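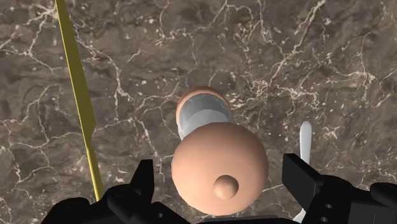

The first thing she does is hand me the ball. It is heavier than I expected, wrapped in strips of goatskin over a core of tightly wound wool, and it has a flat side that makes it kick off at odd angles when it lands. "Everyone says the flat side is a mistake," she says. "It's the best bit! Without it you could stand in one place all afternoon."

The game is Lernon, a handball game played against a wall and a sloping roof, and she has spent a good part of her adult life finding out how it used to be played in the villages below Somport. She started as a player of ordinary fives at university, went walking in the Pyrenees one summer and noticed a churchyard wall with a line cut into the stone at shoulder height. There was a second line lower down, and worn patches in the paving where people had stood to serve.

"I knew what I was looking at straight away," she says. "I just didn't know which game it was. I asked in the bar and three people started arguing about the scoring, so I sat down and stayed until they closed."

What they were arguing about, as far as she can reconstruct it, was whether a ball that runs along the roof and drops behind the server counts for one or for two. She has since collected versions from both sides of the pass. In the lower villages it counts for one. Higher up it counts for two, but only if it was struck with the left hand. One old player told her it depended entirely on who was keeping score.

Nobody is certain how old the game is. The earliest mention she trusts is in a parish account book, where a payment is recorded for mending roof tiles "broken by the ball". There are earlier claims, some of them very grand, that tie it to the Romans. She is careful with those.

"People love a Roman," she says. "And yes, the Romans played with small hard balls and with big soft ones, and they had walls. But so did everybody. I'd need something joining the one to the other, and I haven't found it. I'd be thrilled if I did."

The name is a puzzle too. She has seen it linked to a word for a tile and to a word for a hare, and she leans towards the hare, on the strength of the way the ball jumps. A reader of her newsletter wrote in with a third idea, that it was simply the surname of a family with a good wall. She likes that one more each time she thinks about it.

Most of her evidence comes from the Cardoso papers, a collection of letters, bills and notebooks left by a family of cloth merchants who seem to have bet on anything that moved. There are 3,787 sheets in it and she has read every one. Matches come up in 609 of them, often in a single line between the price of wool and a complaint about the roads.
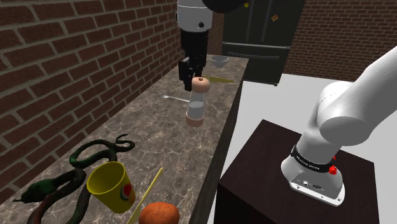
"You get these wonderful scraps," she says. "There's a letter that goes on for two pages about a cousin's wedding, and then right at the bottom it says the match was lost and the mule with it. That's all! I've looked for that mule everywhere."

From the bills she has been able to work out how the balls were made, and who was paid to make them. The wool was wound damp and left to shrink, then the skin was stitched over it with waxed thread. She makes her own now, badly at first (her word) and then rather well. The one I am holding took her an evening and a half. It has survived a whole season, although the stitching has started to go on one side.

Her other great interest is Stiltia, which is a different thing altogether - a running game played on short stilts, with a wooden hoop that has to be carried round a post and back. It belonged to shepherds, and she thinks it began on marshy ground where stilts were everyday gear. She has played it herself, on a Friday evening with a group of 20 who had never been on stilts before.

"It was chaos," she says happily. "But after an hour they'd stopped looking at their feet. You could see them begin to play, to pass the hoop and shout for it. I'd read so many descriptions and I'd never understood why the post had to be so thick. Then somebody grabbed it to stop themselves falling over, and of course, that's why."

She would like more people to try both games, and has written out the rules of Lernon on a single sheet for any club with a wall to spare. You need four players, though two will do, and a roof nobody minds about. She recommends gloves for the first month. She doesn't wear them herself any more, and shows me her palms, which are as hard as the ball.

Before I go we have a quick game against the end of her garage. I lose the first eight points and win the ninth off the gutter, and we spend longer discussing whether it should count than we did playing it.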